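Trinkwasser: Para erweitert Beprobung im Versorgungsgebiet Sundard

Der Wasserversorger Para stellt die mikrobiologische Überwachung im Versorgungsgebiet Sundard um. Ab Januar werden Proben an 20 Netzpunkten entnommen, bisher waren es 10. Neu aufgenommen sind vor allem Endstränge mit geringer Abnahme sowie die beiden Übergabeschächte zum Nachbarnetz Allura.

Untersucht wird weiterhin auf Escherichia coli, coliforme Bakterien und intestinale Enterokokken. Hinzu kommt die Bestimmung der Koloniezahl bei 22 und 36 Grad Celsius an sämtlichen Netzpunkten. Bislang war dieser Parameter auf den Ausgang des Wasserwerks und den Hochbehälter beschränkt.

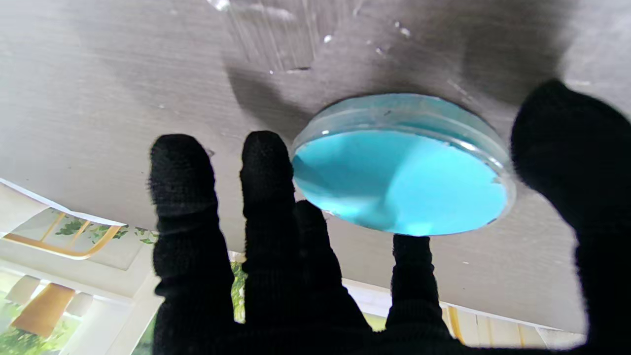 Anlass der Umstellung ist die Auswertung des vergangenen Betriebsjahres. Grenzwertüberschreitungen wurden nach Angaben des Versorgers nicht festgestellt. In 2 Endsträngen lag die Koloniezahl jedoch wiederholt über dem langjährigen Mittel. Als Ursache gelten lange Verweilzeiten in Leitungen, die für einen höheren Verbrauch dimensioniert wurden. Die betroffenen Abschnitte werden seit dem Herbst in kürzeren Abständen gespült, ein Rückbau auf kleinere Nennweiten wird geprüft.

An das Netz sind 2913 Hausanschlüsse angebunden. Für die Abnehmer ergeben sich keine Änderungen, eine Chlorung ist nicht vorgesehen. Während der Spülungen kann es zu Druckschwankungen und vorübergehenden Trübungen kommen.

Die Analytik übernimmt das Labor Bright. Die Probenahme erfolgt jeweils am Mittwochvormittag, die Proben werden gekühlt transportiert und am selben Tag angesetzt. Die Ergebnisse veröffentlicht Para vierteljährlich, getrennt nach Druckzonen. Auffällige Befunde werden unverzüglich an das Gesundheitsamt gemeldet.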